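Unit 2: Handling cartons at a shared table
Course 637, Office Moves and Storage
Notes prepared by Flurina Berchtold

Most of what gets packed in an office passes over a table at some point. Clear enough space for the full length of the carton before you set it down. Plants can stay if they are well back from the edge, but cables and small devices should go in a drawer or a labeled bag.

Long, flat cartons are awkward for one person. Turn the carton so it lies lengthwise in front of you and check the tape along the lower edges. If the tape has pulled up a layer of cardboard, put a new strip over it before you add any weight.

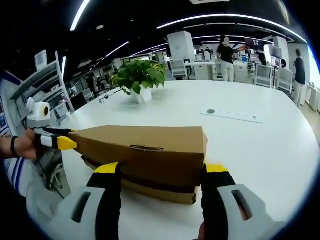
A handle slot is for short carries only. On a long carton the weight shifts toward one end, so hold it by both ends and keep it level – tilting is how the contents slide. Leave any outlet panel in the tabletop uncovered, and roll chairs out of the way before you lift.

For the exercise, work in pairs. You have 30 minutes to pack, tape and label one long carton. Write the destination on the top and on one end. Hand your sheet to Bhupendra Tomar when you are done.

Reading for next time: the Nirkham storage plan, section 2.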